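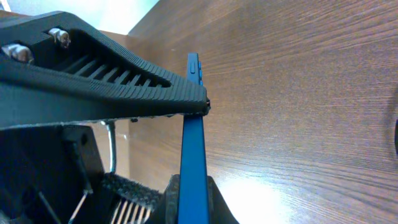 1/12
Right, I promised a few of you a thread about phones and the places we put them down, so here we go, with a cup of tea at my elbow and the back door open. This is what I've learned from a summer of trying to get one family's phones to live in one sensible spot. It goes on a bit (sorry, you know me by now).

2/12
It started with the sideboard. We have one of those long reddish-brown ones with the grain you can feel under your fingers, came from my aunt Waltraud Görtz when she moved to the flat by the river, and from the day it arrived everybody in this house has used it as a landing strip. Keys, post, sunglasses, and always, always phones.

3/12
I love that piece of furniture more than is reasonable, so I minded the scratches. Phones with metal edges are worse than you'd think! A slim blue one looks so dainty, and then it gets slid along the wood with a bit of grit under it and leaves a line as long as my hand. I've waxed over the worst of them, but I know where they are.

4/12
My first idea was a bowl. Please don't do a bowl. Four phones in a bowl is a heap, the one that's ringing is at the bottom, and you fish it out by the side buttons and turn the volume right up or switch the thing off altogether. Joscha missed two calls from his driving instructor that way and was very dignified about it.

5/12
Second idea was a tray with felt in it, which was much kinder to everything, and I'd still recommend it to anybody who lives alone or with one tidy person. With us it filled up with receipts inside a week. Flat things attract other flat things, that's my experience.

6/12
So then I came round to standing them up on edge, like letters in a rack. It takes up hardly any room and you can see at a glance whose is whose, even from the narrow side, particularly if you've all got different colours. My friend Delia Costache had been telling me this since Easter and I'd like it noted that she was right.

7/12
A few things to look for if you want a rack of your own. The slots want to be wide enough for a phone in its case, so take your fattest case with you to the shop. Something soft where the phone rests. And check where the buttons come, high up on the right on a lot of them, as a tight slot will lean on them all night long.

8/12
Weight matters too. I bought a very pretty light one first and it tipped over every time somebody took the front phone out. The one we have now came from a little shop called Hallarov, it's as heavy as a doorstop, and I stuck felt dots on the bottom the minute I got it home. (Felt dots! Buy twice as many as you need, they wander off.)

9/12
Several of you asked about charging. We run one lead per slot down behind the sideboard, with a loose knot in each so it can't slither back down and disappear. I tied a bit of coloured wool round the end of every lead. Nele says it looks like a craft stall, but she hasn't borrowed my lead once since.

10/12
For looking after the wood: empty the whole top once a week, wipe with a barely damp cloth, follow the grain, dry it straight away. I do mine on a Tuesday morning when the house is quiet. A tiny bit of beeswax every couple of months, less than you think you need, and leave it overnight before anything goes back on.

11/12
And wipe the phones while you're there, especially the edges. All the fluff collects round the buttons and a dry soft toothbrush gets it out beautifully. I do everyone's in one go and have never been thanked for it, but I find it rather soothing with the radio on.

12/12
Henrike asked whether the teenagers stick to it. Mostly, yes, at mealtimes, and less so after ten o'clock at night. If you've got a rack or a shelf or an old toast rack doing the same job, do post me a picture, I'd love to see them. I'm off to hang the washing out before it rains.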